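17/03/2026
Brornville shop, bench notes, adhesive trial continued

Picked up where the last page stopped. Skutport panels are out of the clamps and trimmed to 100 mm strips. Batch 4 only; the earlier ones were cut across the grain by mistake and I am not going to use them for shear numbers. They can go to Vlad for the finish tests, where direction does not matter.

Mixed the Dikari two-part by weight this time. The volume marks on the cups read low compared with the scale, enough to explain the soft edges on the last set. Hardener lot is written on the lid. Do not top up the old jar from the new one.

Open time was shorter than the sheet suggests. The mix started to string at 31 minutes with the shop at its normal winter setting. Anything spread after that point is marked with a red L on the end grain and should be kept separate in the results.

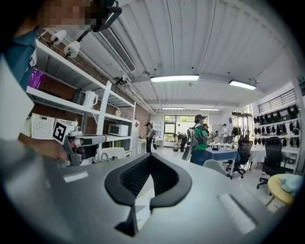 Clamp pressure is still the weak part of the method. The bar clamps were set by feel and I do not trust the spread between them. Paula Zamfir has a torque wrench that fits the screw ends and has agreed to lend it for the next set. Until then the numbers are good for ranking and not much else.

First strip pulled to check the fixture: peak load 1,081 N, failure mostly in the wood, small glossy patch of glue at one corner. Glossy patch suggests it never touched the other face. Checked the planer and found the outfeed side slightly low. Shimmed it, ran scrap, straightedge shows no light now.

To do:
Re-plane remaining blanks before spreading.
Order more mixing cups, the straight-sided kind.
Move the thermometer off the window wall.
Repeat the full set in April when the heat is off, same spread rate, same cure.

Rest of the strips stay on the rack until cured. Do not stack them.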